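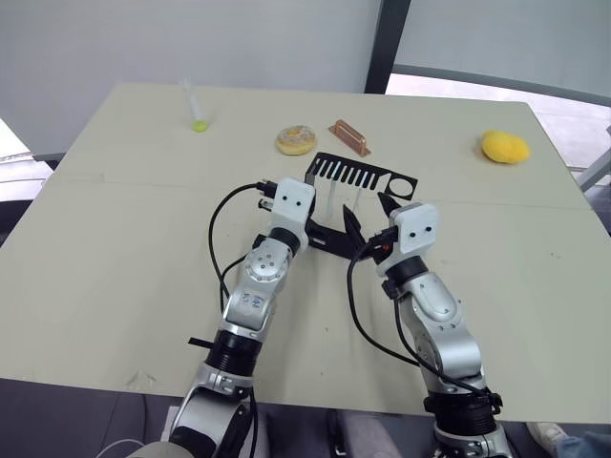
**Progress report, second period: bimanual teaching by demonstration**
Prepared for: Kylie Bolger, Skelside program office
Prepared by: Lukian Sydorenko, Derkach manipulation lab
Covers work through the end of October

## 1. Status

Data collection for the rack task is at 362 accepted demonstrations against a target of 400. Collection was planned to close in October and will run over into the next period. The policy training work is on schedule. The hand-guided teaching comparison is behind, for the reasons given in section 5.

Spending is within the approved budget. No change to scope is requested in this report. One change to the order of work is requested in section 8.

## 2. Task under study

The task uses two arms on a shared tabletop and a black slotted rack with an upright comb-like panel. Both grippers work close to the rack at the same time, which makes it a harder case than the single-arm pick tasks in the first period. The available space between the two grippers is small, and the operator has to plan which arm enters first.

Two thin white rods stand in the rack. The other objects on the table are a test tube with a small amount of yellow-green in its tip, a donut, a copper-colored block and a yellow sponge. They differ in shape, stiffness and surface, and they are kept at a distance from the rack at the start of a run. The set was agreed with Skelside at the last review and has not changed.

A run is accepted if all of the following hold:

- The rack ends the run upright and within its marked tolerance.
- Neither arm trips a force limit.
- The operator does not pause for longer than 10 seconds.
- All camera and joint streams are complete and share a common clock.

The pause rule was added early in this period. Long pauses in the recordings were being learned by the policy as a valid action, and the arms would stop over the rack and stay there.

## 3. Teaching methods

Two methods are being compared.

**Remote control.** The operator moves a pair of handheld controllers and the arms follow. Position is mapped one to one and gripper closure is proportional. The control loop and recorder run on the Cikura software stack, which we maintain in-house. All 362 accepted demonstrations were made this way.

**Hand guiding.** The operator holds the arm itself and moves it through the task with the joints in a low-stiffness mode. Waypoints and full trajectories are both recorded. The method gives the operator direct contact feel, but both of the operator's hands are then occupied, and gripper closure has to be triggered by foot switch.

Roksolana Zakharchenko and Ivan Palamarchuk are the two trained operators for remote control. Orysia Vasylenko is being trained on hand guiding and will act as a third operator for remote control once that comparison is finished.

## 4. Work completed

### 4.1 Recorder

The recorder was rewritten to write each stream to its own file and to check clock alignment at the end of every run. Under the old version, a dropped camera stream was found only at the nightly export. The operator now gets a pass or fail message before resetting the table.

Total attempts logged in this period, including practice runs, aborted runs and rejected runs, stand at 2,014. This figure is high. Most of it comes from operator practice and from the recorder tests, which were logged under the same counter. The counters have been separated and the next report will give a proper acceptance rate. We would ask that no rate be computed from the numbers here.

### 4.2 Control changes

The following changes were made to the remote control mode:

- A clutch was added to each controller. Releasing it freezes the arm, so the operator can reposition a hand without moving the gripper.
- Motion scaling near the rack can be reduced with a button on the left controller. Both operators use it for nearly all rod work.
- The minimum distance between gripper housings is enforced in software. Earlier, the arms could be driven into contact if both were brought to the same end of the rack.
- Cable slack at the grippers was increased. With the previous routing, the cable pulled on the housing at some wrist angles and this appeared in the force signal.

The last item had a larger effect than expected. After rerouting, force readings with the gripper open and stationary were steady across the full wrist range. Recordings made before the change were re-checked, and those with a visible offset were removed from the accepted set.

### 4.3 Operator procedure

A written procedure is now in use. Start positions for the loose objects come from a printed list, and the operator does not choose them. This was introduced after a review of early data showed that both operators tended to place objects where they were easiest to reach.

Each session starts with three practice runs that are not recorded to the main set. Sessions are limited to ninety minutes. Ivan reported that his handling of the rods became less smooth beyond that point, and a check of the joint velocities agreed with him.

### 4.4 First policy

A first policy was trained on a subset of the accepted data. It approaches the rack reliably and brings the two grippers in without contact between them. Rod handling is not yet reliable. The usual failure is that one gripper closes slightly early and pushes the rod sideways. The same fault can be found in a number of the demonstrations, where the operator corrected it. The policy appears to have learned the early closure more firmly than the correction.

We do not consider the result ready for a formal evaluation. A short clip set has been placed on the shared drive for the program office.

## 5. Problems and delays

**Hand guiding near the rack.** With two arms this close together, there is little room for the operator's hands. On several practice runs the operator's forearm blocked the view of the rack. Guiding one arm at a time solves the space problem but loses the timing between the arms, and that timing is part of what the comparison is meant to measure. Orysia is testing an extension handle fitted behind the wrist. Early runs with it are usable, although the handle adds mass that has to be entered in the gravity model.

**Daylight.** Window light changes the appearance of the tabletop during the day. Runs recorded after 4 p.m. were noticeably darker in the camera streams. We have kept these runs, as the variation is useful for training, but they are now tagged by time so they can be split out.

**Thin objects.** The rods are hard to judge for depth through the camera view alone. Operators working with a direct line of sight to the table do better. Since the learned policy has only the cameras, we are adding a second view from the side for the remaining runs. Earlier runs will not have this view, and the training code has been changed to accept missing streams.

**Spare parts.** Replacement gripper fingers from Prarnwood arrived later than quoted. One working pair was kept in service past its normal change interval. Finger wear was measured before and after and was inside tolerance, so no data was discarded on this account.

## 6. Observations on demonstration quality

Roksolana compared accepted runs from the first and last weeks of the period. Three points are worth recording.

1. Later runs are shorter, mostly because the operators regrasp less often. Travel speed has hardly changed.
2. The two operators use different orders of entry. One brings the right arm in first and holds the rack steady; the other does this with the left. Mixing both in one training set may explain part of the hesitation seen in the first policy. A split by operator will be trained next.
3. Runs that include a recovery, such as a regrasp after a slip, were often rejected in the early weeks as untidy. Under the current rules they are accepted if the four conditions in section 2 are met. Some of the rejected files can be restored, and Roksolana is working through them.

Point 3 may close a part of the gap to 400 without new collection. We have not counted any restored files in the total given in this report.

## 7. Plan for the next period

| Item | Lead | State |
|---|---|---|
| Complete the set to 400 accepted runs | Palamarchuk | In progress |
| Review and restore rejected recovery runs | Zakharchenko | In progress |
| Side camera mounting and calibration | Sydorenko | Parts on hand |
| Extension handle, final version | Vasylenko | Prototype in test |
| Hand-guided comparison set | Vasylenko | Not started |
| Policy split by operator | Sydorenko | Not started |
| Formal evaluation protocol, draft | Sydorenko | Outline only |

## 8. Decision requested

The agreement places the formal evaluation before the hand-guided comparison. We request approval to reverse the order. The evaluation protocol would then cover policies from both teaching methods in a single series, with the same start positions and the same cameras. Running it twice would cost additional table time and would make the two results harder to compare — the daylight issue alone would require a correction.

The end date of the project is not affected. A reply is needed before the side camera is fixed in place, as its position depends on which method is recorded next.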